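How do you get the plastic smell out of new bedding packaging / storage stuff?
Home & Household > Laundry and Storage

Leandro Garrido
Posted Tuesday, 7:40 am

Quick one before work. Moving winter bedding into storage for the summer, place is in Flonville, ground floor, gets muggy by June. Bought a bunch of clear packets and bag type covers and they all stink of new plastic. Last year everything came out smelling like a shower curtain.

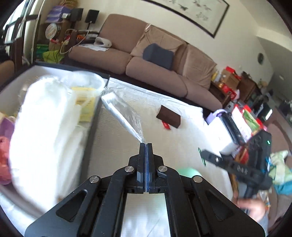
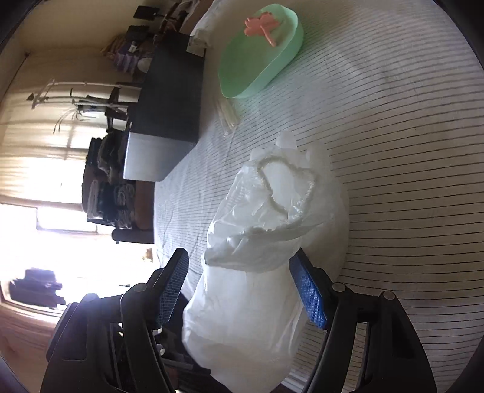

The smell is the main thing but I also don't know if plastic is even right for wool. I have two wool blankets from my grandmother, a duvet (feather, old), and a pile of cotton sheets. Closet shares a wall with the bathroom so it never really drys out in there. Covers like the white one with the ruffled edge around the opening, is that kind of thing ok for six months or is it just for dust? My sister says pillowcases and forget the plastic. My landlord says vacuum bags. Already tried baking soda in a bowl, did nothing, maybe not enough of it. Don't want to wash the wool again if I can help it. Budget small. Thanks in advance, will check tonight.

Radu Onu
Posted Tuesday, 9:15 am

Did this for years in a damp apartment in Clollenau so here's what worked for me.

Smell first. Turn the plastic inside out if it'll go, hang it outside in the shade for a couple days. Shade, not full sun, thin stuff goes brittle. Still smells? Wipe with water and a bit of white vinegar, let it dry all the way. ALL the way. I once packed a duvet in a bag that was still a little wet in the corners and got gray spots by August. Threw it out.

Wool: no sealed plastic in a damp closet. Old cotton pillowcase or a sheet tied up at the corners. Moths are the other problem so make sure the blankets are clean before they go in. If they were washed and not used since, leave them alone, just shake them out and air them on a dry day. Cedar is ok but it fades, sand it a little every year.

Feather duvet: don't vacuum it for six months. It does come back but mine never came back the whole way, flat in one corner forever. Loose cotton bag, top shelf, nothing heavy on it.

Cotton sheets you can put in plastic no problem as long as they're bone dry. Iron them or run the dryer an extra 20 min the same day you pack.

And get stuff off that bathroom wall. Even a couple inches of gap helps. I put a cheap humidity meter in mine and it said 95 one morning after showers, which explained a lot. Left the closet door open after that.

Sem Kramer
Posted Tuesday, 12:02 pm

vacuum bags are fine everyone overthinks this. had mine under the bed 2 years

Ionuț Barbu
Posted Tuesday, 6:30 pm

Mostly agree with Radu but I'd skip the vinegar on anything thin, mine kept smelling like salad. Plain dish soap, rinse, hang over the shower rod with the window open.

For the damp I use those hanging moisture packs, the 500 gram ones from Costache, roughly one every six weeks in a normal closet. Check the tray under it becuase they drip when full. Don't hang it right over the wool.

Thin covers with an open top are for dust imo. Wouldn't count on one against damp. Good for a duvet that's already in a cotton bag, keeps the top clean. Just don't tuck it tight all round.

Baking soda, you need way more than a bowl, and it has to go inside the bag with the smell. Put some in a sock, knot it, leave it in there a week with the bag closed. Then take it out before the bedding goes in.

Also write on a bit of tape what's in each one. I opened every single bag last October looking for the flannel sheets.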